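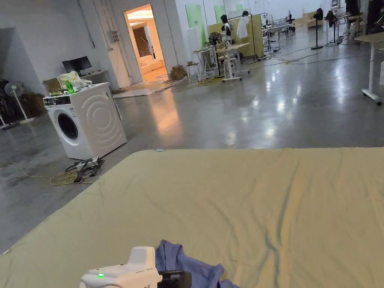

Civdale, 5/31/18

The Grestenon rules are a set of good practice rules for household tasks done with grippers, such as bed making, folding cloth and putting small objects in order. They were written in Civdale and are used in training rooms where ordinary furniture stands on a workshop floor. The text has 6 chapters and is mostly known under the short name Grestenon.

Origin

The first draft was prepared at Zonton, a firm that makes test furniture and fittings. It was a short list of room rules and it said little about the grippers themselves. Mohammadi, a training company in the same town, added the chapters on hand-held grippers and on soft materials. The joined text was opened for comments in April.

Scope

The rules apply to hand-held grippers and to light arms which work at a bed, a table or a household machine. They do not apply to industrial lines, and they do not replace the electrical safety rules of the country where the room is situated.

The work surface

A bed used for tasks must have a fitted sheet of one plain colour. The sheet is pulled to all corners before a session, but small wrinkles are allowed, as a real bed also has them. The longest permitted fold is 120 mm. Cloths and clothes which belong to the task may lie folded or crumpled, according to the task sheet.

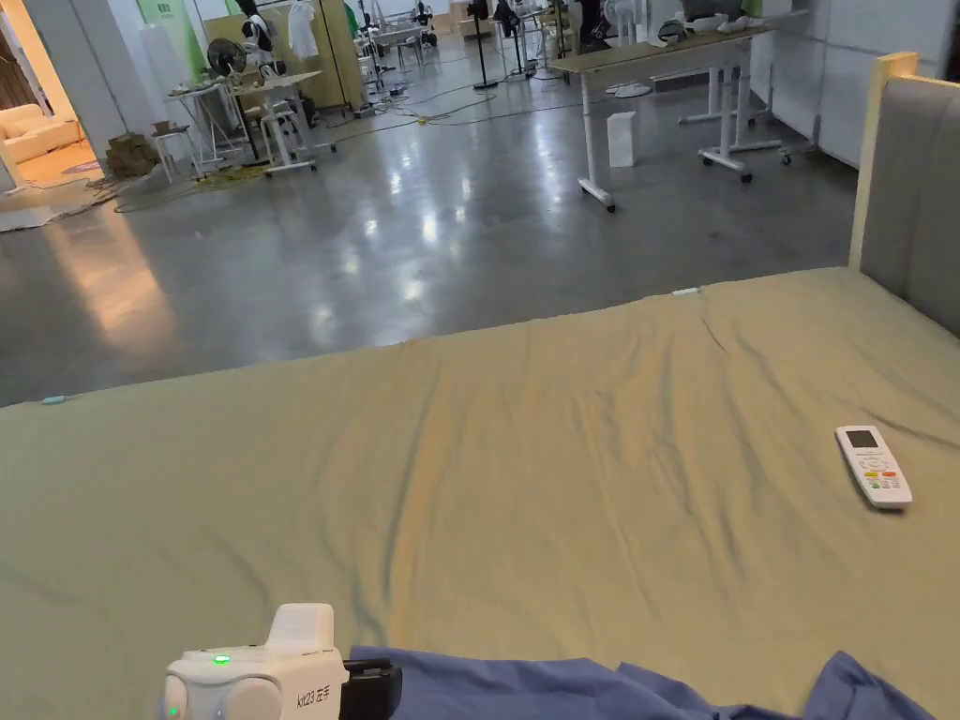 Small objects, for example a remote control or a bottle, are put down by hand and never thrown. An object heavier than 200 g needs a separate line in the task sheet. At the end of a task the operator leaves the gripper on the surface, with the jaws away from the edge, and only then steps back.

Grippers

Each gripper carries a label with the kit number and the side, left or right. The label is written in the language of the operators. Grippers from 2 different kits are not mixed in one session — this rule is the strictest in the whole text, and a session that breaks it is repeated from the beginning.

The floor

Cables are the subject of the longest chapter. They should run along the walls or under the tables, and a cable which crosses a walking path should be covered. Tables on wheels are braked before work starts. Fans are allowed, but their air must not move the cloth.

Reception

The chapter on the floor was criticised as too difficult for rooms where the furniture is changed often. Mohammadi has proposed a softer wording, in which cables may stay loose outside the walking paths. Zonton prefers the present one, and the question is still open.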